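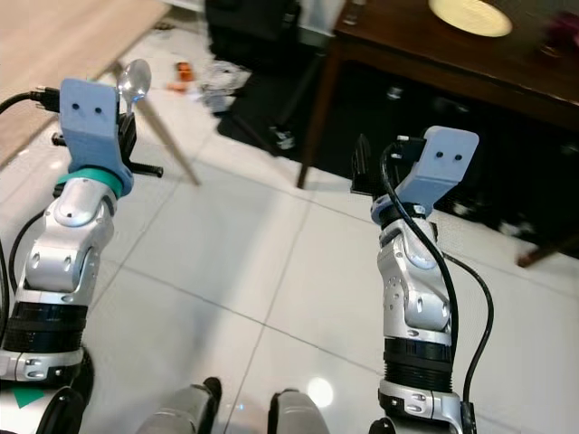 Left arm holding a spoon during table clearing, dining room, Clososholm site.

To: staff-forum list
From: Workplace Services, Clososholm
Subject: Re: Table clearing and the change to dining room duties

Colleagues,

Thank you for the comments received on this list. The reply below addresses the message from the Grestport site, which raised points shared by several departments.

> Our dining room staff have heard that the Flomorik units
> will take over the clearing of tables from March. They
> would like to know whether hours will be cut, who is
> responsible when cutlery is dropped or put in the wrong
> tray, and whether they are expected to stay near the
> machine while it works. The notice did not say.

On hours: no contracted hours will be reduced during the trial. The 37 positions in dining services across both sites remain as they are. Time released from clearing will go to the serving counter and to the dish room, where the afternoon shift has been short for most of the year.

On responsibility: the unit handles spoons, forks and empty plates only. Glasses and knives stay with staff. Items that are dropped or sorted wrongly are to be entered in the shift log, and they will not be counted against any employee. At Clososholm the log has 273 entries to date, most of them for cutlery left on the table. The supplier, Aubert, receives a copy.

On supervision: one trained person per shift must be within reach of the stop button – this is a duty in its own right and will appear on the rota as such. It may not be combined with the register. Training takes 3 hours and is paid at the normal rate.

We acknowledge that the first notice was too brief, and that some staff learned of the trial from the supplier's installers. Future changes to duties will be posted to this list before any equipment is delivered.

Further questions may be sent to the list until the rota for Grestport is issued.

Workplace Services

Recent messages in this list
Rota codes for dining services
Dish room: afternoon shift cover
Aubert training, sign-up for Grestport
Shift log: how to record dropped items
Locker room repairs, Clososholm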